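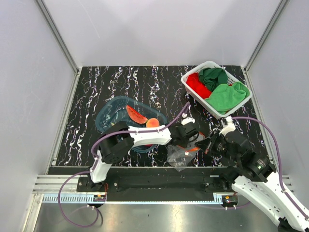
Earn-out

An earn-out is a part of the price of a business that the buyer pays later, and only if the business reaches agreed targets after the sale. It is one of the most useful and most argued-over tools in company sales, and a surprisingly lively corner of contract law.

Purpose

Buyers and sellers rarely see the future the same way. A seller who has spent years building a firm expects next year to be its best yet; a buyer looks at the same order book and worries. An earn-out lets the two of them sign anyway -- the buyer pays a base price at closing and the rest follows if the seller's optimism proves sound. It is especially common where a company is young, depends on one big customer, or has a new product that is only starting to sell.

Measures

The target may be revenue, gross profit, earnings before interest and tax, or an event such as the grant of a licence. Sellers tend to favour revenue, which sits at the top of the accounts and is hard for a new owner to push down with head office charges. Buyers usually like a profit measure. Most agreements set out the accounting rules in a schedule, often with a worked calculation, and send disputes over the numbers to an independent accountant.

Illustration

The sale of Kaimal, a maker of conveyor controls, to the Stirent group shows the mechanism beautifully. Stirent paid $143 million at closing and agreed to pay up to $11 million more if Kaimal's revenue passed $200 million in the following financial year. The payment was on a sliding scale, so that a near miss still earned something. Many earn-outs are all or nothing, and these cliff-edge versions produce the fiercest quarrels.

Conduct during the earn-out period

Once the deal closes, the buyer controls the business whose results decide the payment. Sellers therefore ask for promises: that the company will be run in the ordinary course, that orders won't be moved to a sister company, that key staff will stay. In the sale of Cokach to Taningate, these promises filled more pages than the price clause itself!

Tax and accounting

Treatment varies between countries. Where the seller must keep working for the business to be paid, the earn-out may be treated as wages. In the buyer's books it is generally recorded at fair value on the acquisition date.

See also: Completion accounts; Escrow; Locked box; Vendor finance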